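ok so I quit my grocery store bakery job in December and I've been meaning to write up what a year of selling at the Nuvville flea market taught me. Thread, I guess. Grab a snack

1/ First thing: the booth fee isn't what gets you. It's the gas, the parking, the tent weights, the card reader fee, and the breakfast burrito from the truck by the gate (I regret none of the burritos)

2/ I kept a spreadsheet all year because my sister said I wouldn't. 1,217 items sold! I would've guessed way lower. My best day was the one where it rained till noon and I almost stayed in bed

3/ Mornings are for the serious people. They show up at 6 with flashlights and know exactly what they want. After lunch you get families and folks walking off a funnel cake, and that crowd buys small stuff they can hold in one hand
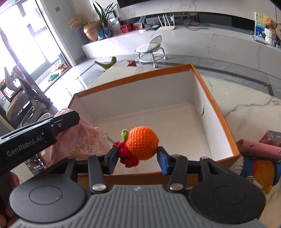

4/ Pricing is where I messed up the most. I started way too low on everything handmade, thinking cheap would move it, and people just picked things up, looked suspicious, and put them back. Take crochet. A bright orange ball with chunky stitches and a little curled green leaf eats up more of an evening than you'd think, and I had stuff like that priced next to the keychains from the dollar bin. I went up two bucks and sold more. Go figure

5/ Haggling! I used to hate it so much. Now I just say "I can do a deal if you grab 2" and smile and stop talking. The stop talking part took me months

6/ If you're in the Brunach area, their market is smaller but the shade is SO much better, and the bathrooms have soap. Nuvville, I love you, please look into soap

7/ Bring more change than you think. I started with $500 in the cash box one holiday weekend, all twenties like a genius, and spent the whole morning begging the kettle corn guy for fives

8/ Anyway I'm signed up for spring, same row, closer to the burritos. Come say hi, and if you've got a tent that doesn't leak at the seams tell me what brand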